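Fixing a wrist cable snag on a two-arm table cell

Posting this quick while it's fresh. We lost most of an afternoon to a left arm that kept faulting halfway through a sorting run, always on the same reach, and the log only said "joint overload." Swapped a motor. Wasn't the motor. It was the cable.

If your arm faults at one pose and is fine everywhere else, try this before you order parts.

First, stop and get safe. E-stop in, power off at the supply. Hold the forearm with one hand before you cut power – ours has no brakes and it drops. Khairul Wijaya has the bruise.

Move the arm by hand through the bad reach. Slowly. Watch the cable, not the gripper. At the wrist ours made a loop wide enough to hook the rim of a tray, then it went tight at the elbow as the forearm stretched out. The motor pulls against its own cable, current climbs, the controller trips at 70 percent. It's doing its job, so don't raise the limit. We did that once on the Remby cell and ripped a connector clean off.
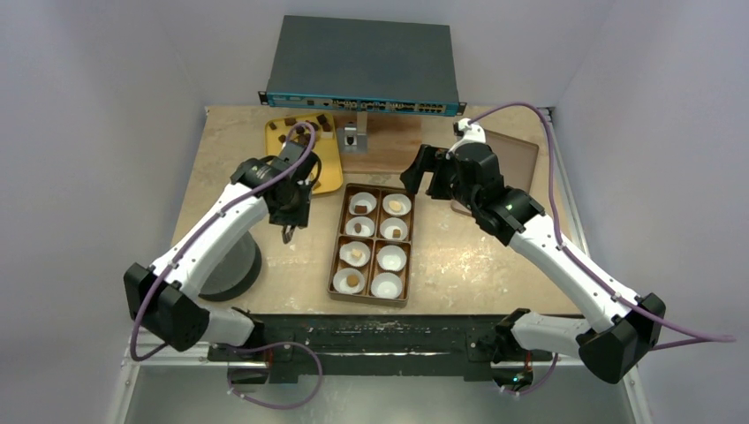 Now the slack. You want enough at the elbow for the full bend and very little at the wrist. Cut the old ties, straighten the arm all the way, lay the cable along the link and tie again starting from the base end. Leave 100 mm spare at the elbow. Ties snug, not crushed. If you can't slide the cable a bit under the tie its too tight.

Check the other arm too, even if it hasnt faulted. Same routing, same problem later.

Then the connector. Unplug, look for bent pins, plug back in till it clicks. Ours had 2 bent pins, prob from all the tugging. Kartini Saragih straightened them with tweezers but I'd replace it if you have a spare.

Power up with the table clear of anything tall. Run the bad reach at low speed 3 times, hand on the e-stop, then full speed. Watch the current. Any climb near the end of the reach means you're still short somewhere – go back and redo the ties.

Last, write the date on a bit of tape by the elbow. We recheck every December and after any crash.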